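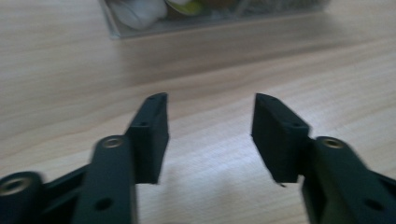

Digest, Vol 37, Issue 13

Hi all,

Yamuna Chacko wrote:
> Does anyone have a pale wood tabletop they're happy with?
> Mine shows every streak and I'm wondering if I should
> just oil it darker and be done.

Oh, please don't go darker yet! I love a light top, and the faint grain is half of why I bought mine. I did a light sanding with 200 grit in September (by hand, going with the grain, radio on) and then one thin coat of clear oil. Irja, didn't you use a hard wax on yours? How's it holding up around the coffee end?

I still have half a can if you want to try a corner first.

Keerthana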